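Prudska Tenants' Network Urges Renters to Read the Fine Print on "Smart Savings" Plug Offers

Group questions Trokon's claim that its plug-in box can cut home power bills by 38 percent

Oct 5, 2023 — The Prudska Tenants' Network today called on renters to hold off on buying plug-in "energy saver" boxes until the companies selling them can show where the savings come from. The call follows a summer of door-to-door sales in the Prudska district, where Trokon has been offering its Um home unit to apartment households on a monthly plan.

Trokon's sales flyer says the Um unit "smooths" the current coming into a home and can lower the electric bill by up to 38 percent. The network asked Trokon in May for the test results behind that figure. It received a four-page brochure, two customer letters and an invitation to a product evening. None of these included a meter reading.

"Up to 38 percent is a very roomy promise," said Eun-ji Baek, who leads the network's utilities desk. "Zero is also up to 38 percent. We asked what kind of home, over how many weeks, compared with what. We are still waiting to hear."

Most homes in the United States are billed for the energy they use, measured in kilowatt-hours. A box that sits in an outlet and leaves the refrigerator, the water heater and the air conditioner running exactly as before has little to work with. The network's position is that any company claiming otherwise should publish a before-and-after comparison that accounts for weather, vacations and changes in who is living in the home.

The two customer letters do not do that. One compares a bill from August with a bill from the following October. The other comes from a household that replaced its refrigerator in the same month the Um unit arrived, a detail the writer mentions in the second paragraph and the brochure does not bring up again.
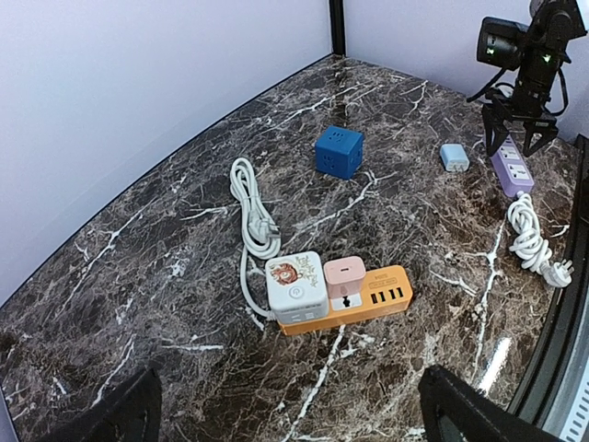 A power strip with a white top on a marble tabletop.

The network is also skeptical of a second product going around the district, a power strip sold by Flornano with the line "stops vampire drain for good." Standby power is real, and switching off a strip does cut it. An ordinary strip with an ordinary switch will do the same job. Flornano's literature does not explain what its strip adds beyond that, and the company's answer to the network's letter referred mainly to its styling.

"I have nothing against a nice-looking power strip," Baek said. "I would just like the word 'savings' to come with some arithmetic."

Baek suggests doing that arithmetic before signing anything. A device that draws 30 watts around the clock uses a little over 21 kilowatt-hours in a 30-day month. Multiply that by the rate printed on the bill and compare the result with the monthly price of the plan. Equipment that is already off most of the day will show much less.

Renters should also look at what happens when they want out. The Um agreement reviewed by the network carries a $200 early cancellation charge, and the clause describing it appears on the back of the second sheet, after the warranty terms. Several tenants told the network they had been shown only the first sheet at the door.

The network has mailed a one-page checklist to 800 households in the district. It asks renters to get the full agreement in writing, keep 12 months of past bills, and look for a safety certification mark on anything that will stay plugged in. It also repeats some plain advice on power strips: do not plug one into another, do not run space heaters from them, and replace any that has a scorched or loose socket.

The network has not tested either product and makes no claim about how safe they are. It has offered to print Trokon's and Flornano's test data in full, at its own expense, if the companies provide it. Neither had accepted by the time of this release.

About the Prudska Tenants' Network
The Prudska Tenants' Network is a membership group for renters. It takes no money from utilities, landlords or makers of household products.

Media contact: Eun-ji Baek, Utilities Desk, Prudska Tenants' Network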